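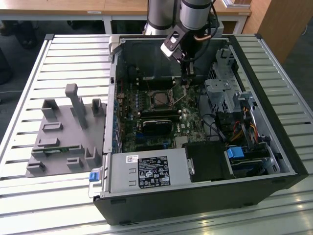

Taking a computer apart is easy if you have hands and ten minutes. Teaching a robot arm to do it has kept one small group at the Restrepo lab busy since last March, and they have now got a result they are willing to talk about. The project is called Zorkura. We spoke to the lead researcher by phone, between runs, with a fan going somewhere behind her.

First question, the obvious one. What did you find?

"That touch matters more than we thought, and earlier," she said. "We'd been putting all our effort into the camera side. Then we let the arm feel its way in for the last bit and the numbers jumped."

The numbers, then. They logged 734 attempts at getting parts out of old desktop towers. Camera only, the arm got a clean grip on a bit over half. With the new method, which they call feel-first, it was more like four in five. Same arm, same fingers. Only the last 8 millimetres of the movement are done differently: the arm slows right down, nudges, backs off, nudges again, and works out from the push back where the part really sits.

Why old towers? Cheap, she says, and awkward. "Everything is a different height. You've got cables lying across the thing you want. And you've got a drive cage sticking up next to where the wrist needs to go, so half the sensible ways in are gone before you start."

Cables are still the worst of it. A wire moves when you touch it, so the arm's idea of where things are goes out of date. She reckons most of the remaining failures are cables, one way or another. They haven't got a fix. They have a student looking at it.

The grey plastic plate next to the computer gets used for the smaller tests. Upright posts, low bumps, a slot with a thin green circuit board strip in it. "We try a movement there before we try it in a case. Saves on cases."

Money comes partly from Rundetti, a recycling firm, who would like to pull reusable parts out of office machines before the rest is shredded. Fonodex lent the force sensor. Neither had a say in the write up, she said, without being asked.

How much practice did it need? Less than you'd expect. 200 demonstrations by a person guiding the arm, then it was left to get on with it. She wants to get that down to 10 for a new model of computer. Is that realistic? Long pause. "For a similar one, yes. For a laptop, no chance. Glue."

And speed, as it's slow. Very slow. A person would be done and on there tea break. She doesn't mind that, says a slow arm that doesn't snap clips is more use to Rundetti than a quick one that does, and speed is somone else's paper.

Next up is memory sticks, then screws. She's not looking forward to the screws. The code goes up when the paper does, probably in the autumn, and then she had to go, the arm had stopped and was beeping at her.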